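The Planner Is Not the Hard Part

July 2019

Every few months somebody sends me a new planner and asks why we haven't switched. The last one was Skirnis. It makes a grasp plan in 80 milliseconds where our old Fudden stack took 200, and the chart on the project page makes that look like the end of an argument.

I ran it for 2 weeks. The plans were lovely. They were also plans for objects that weren't shaped the way the software thought they were, and a quick answer to the wrong question still leaves the part on the floor.

My complaint is with where the effort goes. Planning is fun to work on. It has clean math and a simulator, and you can do it from home. Perception of soft, shiny, see-through things is miserable, so it gets a stock depth model and a line in the README saying results may vary. Then the planner takes a point cloud full of holes and treats it as gospel. I went through 32 failed grasps from our logs in one long evening, and what I kept finding was a good path to a surface that didn't exist.

The people at Koltano will tell you that more demonstrations fix this. Maybe. Learning from human hands does get you examples of contact that no simulator I've used can produce, and I'd sooner have those than another cost function. But a demonstration is only as good as the tooling that lines up the video, the pose and the gripper width, and I have seen that tooling. Half of it is scripts with a former intern's initials in the file name.

Take a plastic bag. The film crinkles, the light bounces off it, and the contents show through.

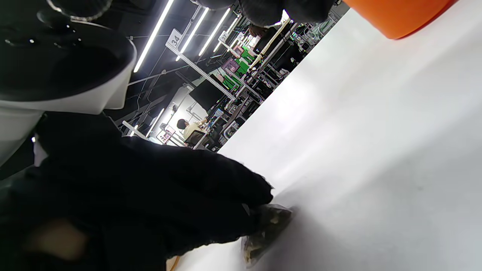 A gloved hand and a small clear bag on a white tabletop, with workstations behind.

Ask your favorite planner where the top of that bag is. Ask it again after the bag has been squeezed. Urbańczyk, the benchmark everybody quotes, is boxes and cans — rigid, matte, polite. I would trust its numbers more if it had one bag in it.

We're staying on Fudden through August. The time we would have spent porting is going into the depth filter and a log viewer that doesn't crash when two streams drift apart. If Skirnis wants to show me something, I'd like to see it run on our worst recordings, with the failures left in.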